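Getting rings off a marble-look table?
Posted 28 January 2022 by Benedita Meireles
Print | E-mail this page

I got a white table second-hand in Hanalside and I've managed to leave tea rings on it already. I work at it all day, so mugs are a fact of life - washing-up liquid did nothing. 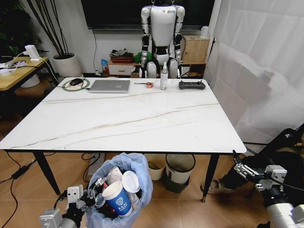 White top with the grey and tan veins.

Is it worth paying 130 pounds for a polish, or can I sort it myself?

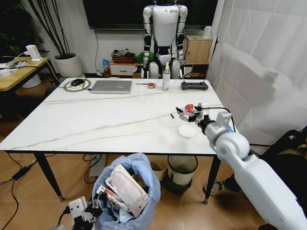

Salma Zerouali
Don't pay yet! Find out if it's real stone first. If it is, keep vinegar and lemon well away. I left a bicarb paste on mine for 12 hours under cling film, did that 2 nights running, and the rings went. Clear the top before you start. 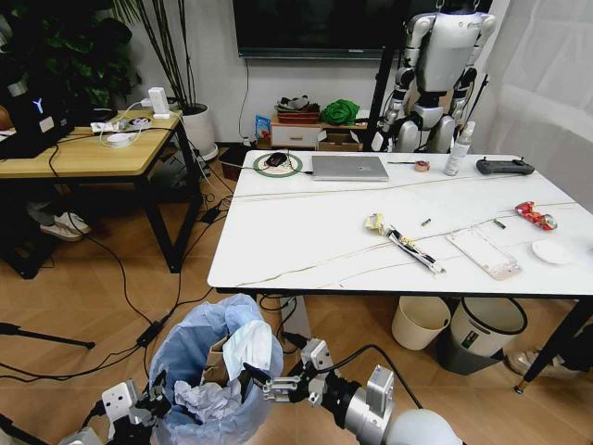 Then buff with a soft dry cloth and use coasters.

Ezzat
just get a tablecloth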